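Bin-Picking Technician (and Occasional Rival to the Machine)
Perkov Handling, Gallagher Street workshop
Full time, days, one opening

We are a small shop that tries to get robots to do the jobs people on a factory floor are sick of. At the moment that means taking parts out of a bin. A bored teenager can do it while looking at a phone. Our arm needs two computers and, some mornings, a person standing next to it with a hand on the stop button. We would like that person to be you.

The project is called Kustora, and it's paid for by customers who keep asking whether a machine can do this yet. Our standing answer is "sort of, come back in September." Parts lying by themselves in the middle of the bin go fine. Parts against a wall are a different story, and so are parts lying side by side, and anything shiny underneath them does the vision software no favors. Clifford Turcotte, who runs the floor, keeps a list of grips that should have worked. It is on page 16.
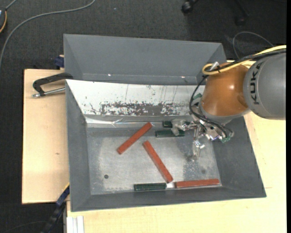
Red and green bars in the test bin, KUKA arm reaching in.

What you would do

Set up trials, which means putting bars in a bin in an untidy way. This is harder than it sounds. People left to themselves start making patterns by lunch, so we have a printed sheet of layouts and you'll be expected to follow it.

Run a block of 80 picks, log each one, and write down in plain words what went wrong. "Missed" is no use to Mei Dunleavy, who writes the grasp planner. "Closed on the wall, then lifted nothing with great confidence" is.

Change gripper fingers, check cables, re-clamp the bin and recalibrate after somebody leans on it. Once a week, on Wednesday, you'll do the same picks by hand against the clock so we have a human number to compare with. The human number is currently much better. Please don't gloat in the log.

What we need

Two years or so around machinery: maintenance, assembly, packaging, a machine shop, whatever you've got. You should be able to use hand tools, read a wiring diagram and fill in a spreadsheet without being chased. Some Python is nice and we'll teach you the rest. You'll be on your feet a good part of the day and lifting up to 59 pounds, with a hoist for anything over that.

No degree required. Red-green color blindness is fine too, as the logs go by part number.

What we don't need is a believer. We had one, a lovely guy, and every failed pick was a promising sign. We'd also rather skip the opposite type, who has known since the first interview that it will never work. It works almost 400 times between serious faults, which is either wonderful or hopeless depending on who is paying for the line.

The rest of it

Hours are 7:30 to 4, with paid overtime when a customer visit is coming. Health and dental from day one. Nights belong to Cira, our scheduling software, which runs the unattended jobs and sends its complaints to Demetrius Mercado's phone and nobody else's.

The interview is about an hour, half of it at the bench. Wear closed-toe shoes.

To apply, send a resume and a few lines on a machine you have lost an argument with to Barrett Esposito at the front office. Cover letters are optional. He reads them all the same.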